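Larkby Reading Journal
Home / Paper Goods / For Readers / Journals

A roomy, undated journal for people who finish a book and immediately want to tell somebody about it. 208 pages, sewn binding, two ribbon markers, cloth cover. Start it in May if you like, or in the middle of a trilogy!

We've been using the Larkby ourselves through two printings, and the thing we love most is how much space it gives you. Each book gets a full spread. The left page has the practical bits (title, author, where you heard of it, date started, date finished or given up on), and the right page is lined and otherwise left alone, so you can copy out a favorite passage or grumble about the ending.

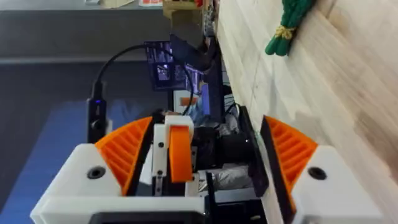

Ribbed orange pads and white housing, seen close up.

What's inside

Book spreads, enough for a busy reading year
To-be-read list with a column for who recommended it
Series tracker
Loans page, for books you've lent out and would like to see again
14 blank pages at the back, dot grid
Pocket inside the back cover

The series tracker is new in this printing, and it came from customer letters. You write the series name down the side and color in a box for every volume you've read, with room for novellas and the odd prequel. It's a small thing and we're very happy with it.

Paper and binding

The paper is Quinlan cream, smooth without being slippery, and it takes fountain pen nicely. Very wet nibs will show a little on the other side, and heavy markers will come through, so try yours on the last page first.

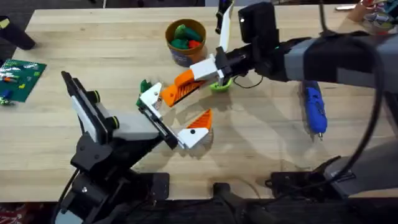 The cover cloth comes from Futow and is woven fairly tight, so crumbs brush off. There are three colors: Oat, Moss and Brick. Oat is the hardest to get across on a screen, and people ask about it a lot. Think of the pale wood of that butcher-block tabletop and go a shade creamier, without the grain. Moss is a deep gray-green and Brick is a soft red that gets nicer as the corners wear.

The ribbons are long enough to tie a knot in the end, which we suggest doing, as they can fray. One is meant for your current book and the other for the to-be-read list, but use them however you please. 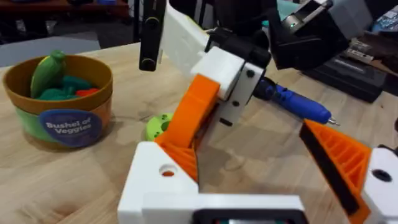
White and orange parts over a light wooden tabletop.

Goes well with

Zulside page flags, a pack of 45 in faded pastels. They peel off cleanly from most paper, though we wouldn't put them in an old or borrowed book. They fit in the back pocket with room left over for a library card and a few receipts.

Care

Wipe the cover with a barely damp cloth and let it dry open. Spine feels stiff at first? Open it at the middle and work outward a few pages at a time.

Gift wrap can be added in the cart. Left-handed readers, the ribbons are glued at the center of the spine and stay out of your way!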